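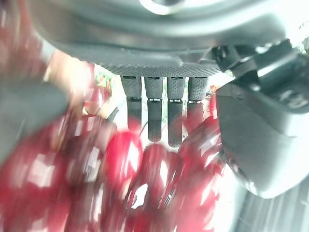

How long do fresh cherries keep in the fridge?
Five to seven days if they go in dry, unwashed and with their stems still on.

Cherry Week at the Cavstead Kitchen

Cherries are my favorite thing about summer, and this year I finally gave them a page of their own! I'm Gadisa Tilahun, and I look after the pictures and the recipes for our little shared kitchen in Cavstead. We bought 24 pounds from the Leklow growers' stand in June, plus a few extra bags when we saw how quickly people were eating them straight out of the colander.

The gallery opens with glossy, deep-red cherries all piled up together. I love that color so much. A dark cherry with a good shine is what I look for at the stand, and I'll happily dig through a whole crate to get a bag of them.

A few notes to go with it, for everyone who asked me at the sink.

Picking them out
Go for firm fruit with green, bendy stems. If the stem is brown and brittle, the cherry has been off the tree a while - still fine for jam, less fun for snacking. Taste one if the grower lets you (the folks at Leklow practically insist).

Washing
Cold water, right before you eat them. I swish mine in a big bowl, lift them out with my hands and spread them on a dish towel. Wet cherries split and go soft, so wash what you need and leave the rest alone.

Pitting
A proper pitter is wonderful, but a sturdy straw or a chopstick pushed through from the stem end does the job too. Work over a deep bowl and wear an apron. My yellow shirt did not survive last year!

Freezing
Pit them, lay them on a tray so they aren't touching, freeze overnight, then tip them into bags. We put up 14 bags this time and I've already raided two for smoothies.

The Wotbridge pie
This recipe came to us from the Wotbridge bake sale and it's the best cherry pie I've had, full stop. Two pounds of pitted cherries, three quarters of a cup of sugar, a quarter cup of cornstarch, the juice of half a lemon and a tiny drop of almond extract. Put it between two crusts and bake at 400 until the juice bubbles up thick through the vents. Let it cool for four hours before cutting. I know, I know - but the filling needs it.

If you have a cherry recipe you swear by, pin it to the board next to the pantry door. I'm especially after a good one for pickled cherries.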